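Ticket: Shipping quotes too high on mixed carts
Product: Ulten Rates, hosted
Account: Handance
Opened by: Noelia Escobar
Assigned to: Edmund Adamczyk
Priority: Normal, raised to High
Status: Closed, fix applied

Noelia Escobar, 9:12 am

Checkout has been quoting the wrong shipping price on some orders. A cart with one bottle prices correctly. A cart with one bottle and one gift tin comes back in the heavy parcel bracket with Dornitz, and the customer sees a price that is higher than the goods. Several customers wrote in and at least one gave up on the order. We changed nothing in the rate tables. The last edit on our side was the catalog import in June, when the gift tins were added.

What I have tried: cleared the rate cache, saved the shipping zones again, turned the Dornitz connection off and on. No change. The quote is the same in a private browser window and on a phone.

Edmund Adamczyk, 9:40 am

Please send the product codes from one affected cart, the destination zip code, and the request log for that quote. The log is under Settings, Rates, Diagnostics. Set the level to Full before you run the quote again, otherwise the package lines are left out. Leave the Dornitz connection on. Turning it off and on issues a new token but does not change how packages are built.

Noelia Escobar, 10:05 am

Log attached. Cart is one bottle, 50 ml, and one gift tin. Zip code is in the log. I ran it at Full.

Edmund Adamczyk, 10:48 am

Log read. The request goes out with one package. Package weight is sent as 277 ounces. Dornitz prices what it is sent, so the quote is correct for that weight and the connection is working.

The catalog entry for the gift tin has a weight of 277 and the unit field is blank. The bottle has a weight of 7 and a unit of oz. When the packer combines items in one box, it takes the unit from the first item that has one and applies it to any item that has none. With the tin alone in a cart, the packer falls back to the store default, which on this account is grams. A tin ordered by itself would therefore price correctly, and so would a bottle ordered by itself. Please confirm the first of those.

The package line should also be higher than 277, as the bottle has its own weight. It looks as if the bottle was dropped from the total. I am treating that as a second fault and will look at it separately.

Noelia Escobar, 11:15 am

Confirmed. Tin alone prices correctly. The supplier sheet for the tins was in grams, so 277 is grams. The older products were all typed in by hand in ounces.

Edmund Adamczyk, 11:52 am

First fault is explained. Second fault: the bottle record has the flag "Ships inside another item" set to Yes. With this flag on, the packer places the item inside any container item in the same cart and does not add its weight. The gift tin is marked as a container. The flag was meant for inserts such as cards and sample sachets, where the weight can be ignored. It should be No for any glass item with contents.

Did the June import touch the existing bottle records, or only add the tins? The change history shows a write to the bottle record at the same minute as the tins, under your import user.

Noelia Escobar, 1:20 pm

It was one sheet. I added the tins at the bottom and filled the flag column down, so the bottles would have been written too. The bottles are glass and filled, so the weight has to count. They are the frosted ones with the gold cap in our catalog.
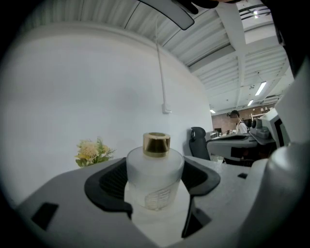

Lena Kwiatkowski asked whether the flag could be cleared in bulk, as the 30 ml and 50 ml sizes were in the same column and editing each record by hand would take the rest of the afternoon. She also wanted to know if orders already paid would be priced again once the records were changed.

Edmund Adamczyk, 1:45 pm

Yes to the first. Export the catalog with only these columns: product code, weight, weight unit, ships inside. Do not include price or stock in the export. Stock values in a sheet go stale as soon as an order comes in, and an import would write the old value back.

In the sheet, set weight unit to g for the tins and oz for everything entered by hand. Set ships inside to No for both bottle sizes. Leave the cards and sachets at Yes. Import with the mode set to Update existing. The other mode, Replace, removes any record missing from the sheet.

No to the second. Paid orders keep the rate that was stored at checkout. If you want to refund the difference, that is done per order from the order page. The rate tool has no access to payments.

Noelia Escobar, 2:31 pm

Import done. First try failed with "unit not recognized" on the tin rows. There was a space after the g. Removed the spaces and it went through. Tested the same cart again and the price is still high.

Edmund Adamczyk, 2:44 pm

Quotes are cached by cart contents and zip code. Your test cart has not changed, so it is reading the old result. Clear the rate cache after the import and run it again with logging at Full.

Noelia Escobar, 2:58 pm

Cleared. Price is now in the small parcel bracket. The package line shows both items. Also ran two bottles with one tin, and a bottle with a card. Both look right to me. Log attached.

Edmund Adamczyk, 3:20 pm

Log agrees. The tin is converted to ounces before the total is made, and the bottle weight is added. The card is packed inside and adds nothing, as intended. Set the log level back to Basic, as Full fills the log quota quickly on a live store.

Internal note, Edmund Adamczyk

Passed to Cyprian Głowacki on the packer team. Two requests. A blank unit should resolve to the store default in every case, including mixed carts. The importer should warn when a weight is present and the unit is empty. Samah Soliman has a similar report from the Hendricks account, where the blank unit was on a refill pouch and the quote came out too low, so the store paid the difference. I have linked both tickets.

Internal note, Cyprian Głowacki

Reproduced on the test store with a blank unit on the second item. If the item with the blank unit is first in the cart, the result is the same, so item order does not matter. The unit fix is small and will go in the next packer release. The import warning needs a change to the results screen and has been logged separately.

Noelia Escobar, 4:10 pm

Refunds for the overcharged orders are being done from the order page. You can close this one. Please leave me on the notice list for the import warning.

Edmund Adamczyk, 4:16 pm

Closed. You are on the list for the linked item.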